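**To:** Household Handling Evaluation list
**From:** Siv Viklund, Strand
**Date:** 7 November 2025
**Subject:** Re: Vamanel hand-held gripper, terms of the garment trial

Dear colleagues,

The member from Tramura wrote:

> We have read the Vamanel offer with interest. Before we commit to the pair of grippers, could Strand confirm which household tasks were attempted, and whether the quoted service period applies to the fingers as well as the body? Our own budget allows for 6 units at most.

I am grateful for the question and reply on behalf of Strand.

The trial concerned clothes on a bed: T-shirts, jeans and other folded items, together with thin hangers. The grippers were worked by hand throughout, in an ordinary bedroom and by daylight.

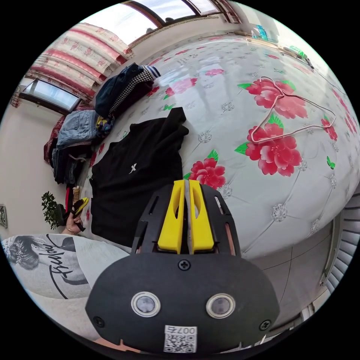
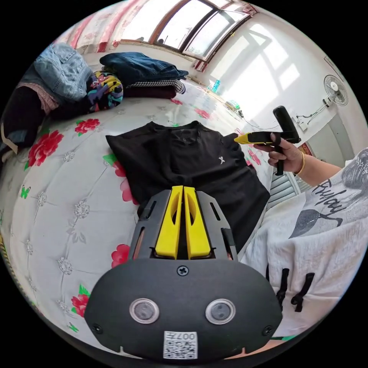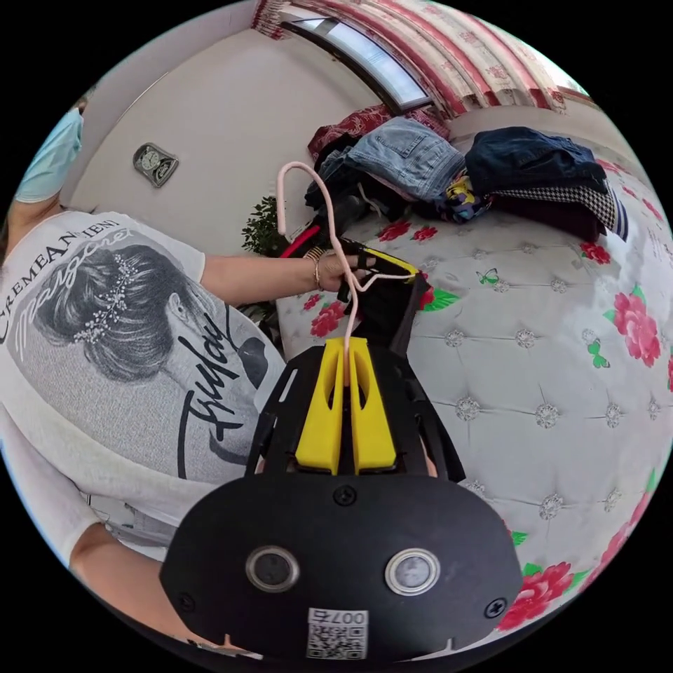
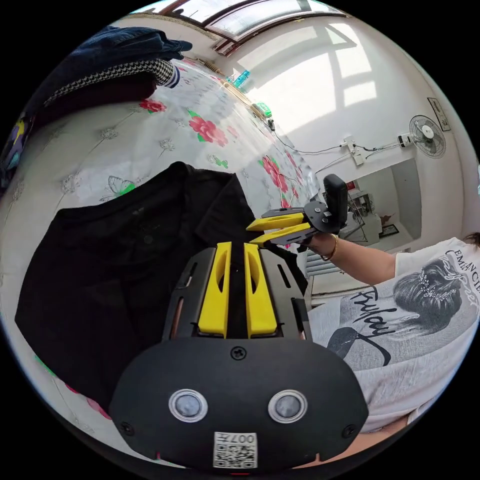

Our assessors found the yellow fingers well suited to narrow objects. Soft cloth lying flat was more demanding, and new users should be given time to practise on it before any recording is kept. We set aside the first 28 attempts for this purpose and would advise other members to do likewise.

With regard to service, the supplier, Brisulano, has confirmed in writing that the body is covered for 200 hours of use. The fingers are treated as wearing parts and are covered for 100 hours. Replacement fingers may be ordered in pairs only. Strand has asked for this rule to be relaxed and awaits a reply.

Two points remain open. The printed guide supplied in September does not explain how the lenses should be cleaned, and the handle is offered in one size. Members with smaller hands reported some tiredness during longer sessions. Both matters have been raised with Brisulano.

Strand is content to recommend the product for a further period of trial, subject to a revised guide. Members who wish to borrow a pair should write to me directly, stating the tasks intended and the name of the person responsible for the equipment.

Yours faithfully,

Siv Viklund
Strand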